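Home News Workshops Members Noticeboard Contact

Ruminberg Makers' Rooms – September newsletter
Tables wanted, tables found: the long room is nearly there
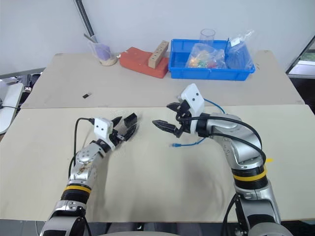
The two tables pushed together, with the lavender cup on the back row.

Quick one from me as the newsletter should have gone yesterday. The long room has tables again! Two of them, pushed together. The front one is the light beige from the old Orar office, the back one is a shade greyer and came via Hélder Ramalho's brother-in-law in a van that was a bit too short. Colours don't match. Don't mind. There's a seam where they meet so please don't roll beads, pins or anything small across it, we've lost enough already.

The beige one has some scuffs and smudges. Aranka Veres has tried washing-up liquid, then bicarb, then a bit of stern rubbing. Most of what's left is staying. If you have a trick for marks on a pale top that doesn't involve anything smelly, tell her, she's in most mornings.

Paid for out of the spring raffle, which made 703 all in. Tables and van hire came to 300, and 90 went on white paint for the wall behind. The rest is sitting there for chairs. We've looked at the stacking ones from Potgieter and they're fine but hard on the back after an hour. Ntombi Sibiya is asking at Brement whether they have any padded ones going spare. Will report back.

Few things about using the tables:

Bits and pieces live along the back edge against the wall. Put them back there when your done. The front table stays clear for whoever is working next.

The lavender see-through cup with the sandy stuff in the bottom stays on the back row as well. Please don't tip it out.

No hot glue straight on the top. Boards are under the sink. Craft knives the same – board first.

Wipe down at the end, damp cloth, not soaking. Cloths go home with whoever used them last and come back clean (this has worked twice so far).

Booking is on the sheet by the door. Mornings are filling up, evenings wide open. Jalen Brannigan wants the whole length for cutting out curtains at the end of the month, so if you need a full day's space speak to him before you write yourself in.

Also Noboru Ebihara's paper folding group has moved in here from the small room. Bring your own paper if you're fussy, otherwise theres a box.

Still wanted: a decent desk lamp, a long ruler, four felt pads for the legs. Drop them at the front desk with your name on.

Last updated: Sep 20, 2025
Shares 14 | Comments 3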